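Home | News | Business | Technology | Opinion

Plenden firm teaches kitchen robot by remote control

Print this story | E-mail this story

13 October 2022

Etside, the Plenden automation company, says its two-handed kitchen robot can be taught household chores by anyone willing to spend an afternoon steering it. A person moves their own hands, the robot's hands copy them, and the recordings are used to train software that is supposed to do the job alone.

The company put 544 of those recordings on show this week. All were made in a simulated kitchen, with a simulated robot, and the person doing the steering was on the payroll.

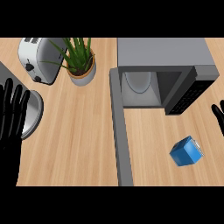 Arben Obradović

The counter in the simulation has a toaster, a potted plant and a microwave with its door hanging open, and the robot works over it with a pair of black hands. It is a tidy place. Real kitchens have crumbs, steam and children, and Etside has yet to say how its lessons will carry over to one.

The project, called Pillow, began in January. Etside claims a success rate of 90 percent on its microwave tasks but would not say how many tries that covers, or who decided what passed. Asked whether a beginner could record a usable lesson, a spokesperson said new operators need 20 hours of practice - a long way from an afternoon.

Dervishi, which is paying for part of the work, expects tests on a physical robot within 2 years. It gave no price and no location.

Related items
Dervishi opens second Plenden office
Warehouse robots: who fixes them at night?
Council delays vote on delivery carts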